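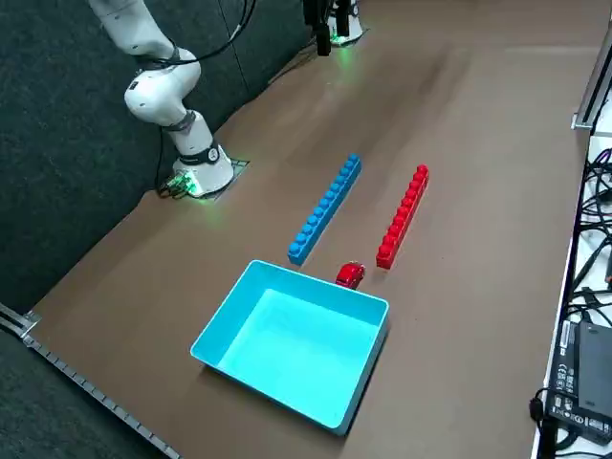 Fabric partition

A fabric partition (also called a panel screen, a divider, or just "the gray wall" where I used to work) is an upright panel covered in cloth that splits a big room into smaller ones without reaching the ceiling. I've been keeping this little encyclopedia of workroom furniture for a while now, and this is the entry I get the most mail about, so I've gone ahead and made it longer!

Construction

Most of the ones I've taken apart have a rigid frame, a core of fiberboard or mineral wool, and a layer of woven polyester stretched over each face. The cloth is either glued down or tucked into a groove with a plastic spline, and I much prefer the spline, as you can pull a stained cover off and put a new one on in an afternoon. Where two panels meet you get a vertical seam. On a good run it's faint – on a bad one you can slide a pencil through it.

Color

Dark gray is everywhere. It hides scuffs, it goes with carpet, and it doesn't throw light back at whoever is sitting next to it. My old Bronar set came in a mustard that I loved and that showed every single fingerprint. See also: Carpet, workroom; Tabletop, matte.

Partitions and tables

A table can be pushed right up against a panel, and then the panel works as a backstop for pencils and screws. Brown tops with a matte finish look nice against gray cloth, though matte isn't the same as glare-free, and under overhead lights you'll still get streaks and paler patches. Leave a finger's width if you have cables to drop down the back. I didn't do this at the Nunow workshop and had to move 4 tables on a Saturday.

Sound

People expect too much here. A cloth panel softens a voice and takes the edge off a keyboard, but it won't stop a phone call from traveling over the top. Humaira Pirzada, who fitted out the Szczepańska building, wrote to tell me I'd undersold the thicker cores in an earlier version of this entry, and I think she's right, so I've taken out the word "useless."

Care

Vacuum with the brush head, top to bottom. For marks, use a barely damp white cloth and dab (please don't scrub, it raises the nap and you'll see that spot forever). Pins are fine in most weaves. Tape is not.

Entry last revised Friday, July 23, 2021.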